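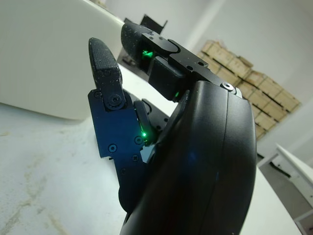

Figure 1. Thumb and upper finger of a robot hand at the work table.

Can a machine make the toast yet?
Project report, Robotics and Work elective
Ratih Latuheru
Oei Building, Carkel campus

1. What the project set out to do

My project asked whether a general-purpose robot with two arms and two hands could take over small kitchen and shop chores that people now do without thinking. I had planned to cover a wide range of chores. By the second week I had cut it down to one main chore, making toast, and two smaller ones, wiping a counter and restocking a shelf. The smaller ones are covered in section 5.

Toast was chosen from a diary exercise. The staff at Drasto, a breakfast cafe near campus, agreed to write down every small task they did behind the counter in October, leaving out cooking on the grill and anything to do with money. They recorded 3,288 tasks. I sorted these by hand into groups. Toast came to 510, which made it the largest single group after wiping down. The other big groups were loading and unloading the dishwasher, refilling containers, and moving things out of the way to get at something else. That last one doesn't appear in any job description but it came up constantly.

2. Background

Machines that make toast in volume already exist. A conveyor toaster in a hotel breakfast room does it all day and needs only someone to put bread on one end. Dishwashers are the same kind of answer. The chore was changed to suit the machine, and a person was left to do the parts at the beginning and end.

What is newer is the attempt to leave the kitchen as it is and bring in a machine that can use ordinary appliances. The argument for it is that houses and small shops won't be rebuilt. A cafe the size of Drasto has no room for a conveyor, and a flat has even less. If a robot can use a standard two-slice toaster it can also, in theory, use the kettle beside it.

The argument against is cost and speed. I come back to that in section 6.

3. Equipment and method

The control software was Trimovby, which the department already uses for teaching. It can be run in two ways. In the first, a person guides the arms and the system records what they do. In the second, the system tries the task alone, using what it learned from the recordings. I used both. We recorded 700 guided runs of the toast task, shared between four students over several weeks. I then ran the task without guidance and wrote down the result of each try on a paper sheet, as the logging tool kept dropping entries.

I broke the chore into stages so that I could see where it failed:

Pick up a slice of bread from the tray.
Line the slice up with the slot.
Lower it in and let go.
Push the lever down.
Wait.
Take the toast out and put it back on the tray.

A stage counted as done if no person had to step in. I didn't count time at first. My supervisor suggested adding it after watching one very slow session on a Friday, and I have times only for the later runs.

The bread was plain white sandwich loaf for most of the work. I tried a thick-cut loaf for one afternoon and a seeded one for another. The toaster was unplugged at the wall for all unguided runs, under the lab's rules on heat, so "take the toast out" really means taking out untoasted bread. This is a weak point in the study. Toast is stiffer than bread and probably easier to hold, but it is also hot and drops crumbs, and I can't say how those things would balance out.

4. Results for the toast task
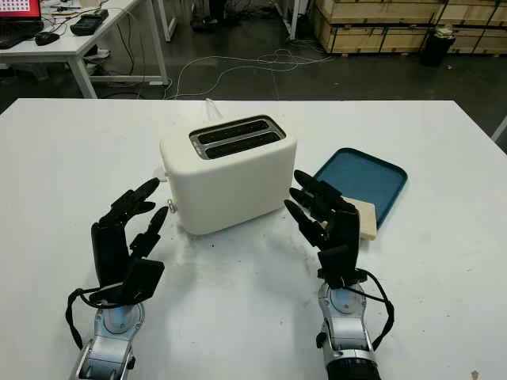 Which part of making toast is hardest for a robot?
Getting the slice into the slot. Bread is soft, every slice is a slightly different shape, and the slot leaves very little room for error.

Picking up the slice was better than I expected. The best method was for the fingers to slide along the tray and pinch the slice where it stuck out past the rim. When the slice lay fully inside the rim, the hand tended to press down on it and leave dents. After that we put the bread down with one side hanging over, in both the recordings and the tests. A person setting out bread for another person wouldn't bother, so I have listed this as a form of help.

Lining up was where most tries ended. The usual fault was a slice that had rotated a little in the grip. The hand would then bring one corner down on the metal rim between the slots and keep pushing until the bread folded. A person feels this straight away and gives the slice a wiggle. The wiggle was in a lot of our recordings, and now and then the system copied it, but often at the wrong moment, such as when the slice was still well above the toaster.

The second hand turned out to matter a great deal. In early recordings the left hand did nothing. One of the other students got into the habit of resting it against the side of the toaster to stop it sliding, and the runs trained on her recordings did clearly better. We then re-recorded a good part of our set in that style. I would start there if I did the project again.

Pushing the lever was reliable as long as the toaster was facing the way it had faced in training. Turned a bit, it was still fine. Turned a quarter of the way round, the hand pushed at the air where the lever used to be. We did add recordings with the toaster at different angles, which helped, though I ran out of weeks before I could test it properly.

Taking the bread out again was slow but mostly worked if the slice stood up high enough. The fingertips are rounded and fairly thick compared with the gap beside the slice, so a slice that sat low could not be gripped at all. People have trouble with this too and use a knife or tongs, which I wouldn't recommend teaching to a robot near a live toaster.

The thick-cut bread was a failure from start to finish. It barely fits the slots when a person does it. The seeded loaf behaved like the plain one but left seeds on the table that later confused the pick-up stage.

5. The two smaller chores

Wiping a counter. The robot held a folded cloth and wiped back and forth over a marked area. It covered the area well. It did not know whether the area was clean. A dried spot of jam got exactly as much attention as the bare part next to it. For a shop this may be good enough at closing time, when the whole counter gets wiped anyway. During service people wipe the one spot that needs it and move on.

Restocking a shelf. Boxes of tea with flat sides were easy. Bags of sugar slumped and were put down leaning on each other. The system had no habit of pulling old stock forward before putting new stock behind it, and teaching that would be a project of its own.

6. What people at the cafe thought

I gave a one-page questionnaire to staff and regular customers at Drasto and got 23 back. I asked which chores they would hand over, which they would keep, and how slow a machine could be before it was no use to them.

Most would hand over the dishwasher first. Toast was rarely mentioned, even by the staff who make it. Several wrote that toast takes them no time, because they do it while waiting for something else. This made me rethink how I had used the diary. I had treated a frequent task as a task worth automating, but a frequent task may cost almost nothing if it fits in a gap. The dishwasher takes a person away from the counter and that is what they minded.

On speed, the staff were strict and the customers were not. Customers mostly had their own homes in mind. One wrote that she wouldn't care if it took all morning to put the washing away so long as it was away when she got back. A cafe can't wait like that at half past seven in the morning.

7. Discussion

With the right loaf, a toaster facing the expected way and the bread laid out to suit it, the robot could go through the whole chore with no one touching anything. Take away any of those and it usually needed help. I would not call that being able to do the chore yet in a working kitchen. I would call it close enough in a quiet home, for someone who can't easily use their own hands and who has a carer to set things up beforehand. I didn't speak to anyone in that position and should have.

The hands themselves were rarely the cause of a failure, apart from the low slice. A person guiding the same hands could nearly always finish the task, including with the toaster turned round. So the mechanical side is ahead of the part that decides what to do. Other students in the elective who worked on folding and on sorting cutlery reported much the same.

Touch is the thing I would look into next. When I guided the arms I was watching the bread bend and guessing at the force from that.

8. Limits of the study

The toaster was never on during unguided runs. Only one model of toaster was used. Timing data is missing for the first half. The person judging whether a stage was done was usually me, and I was harder on it towards the end than at the start. The diary covers one cafe in one month, and the staff admitted they skipped entries when it was busy, so the real number of small tasks is higher than the one given in section 1.

9. Further work

Repeat the lining-up stage with toasters of different slot widths. Test a turned toaster properly. Run the dishwasher task, starting with unloading plates, since that is what people asked for. The paper result sheets are in the blue folder in the Oei Building workroom, and anyone taking this on next term is welcome to copy them.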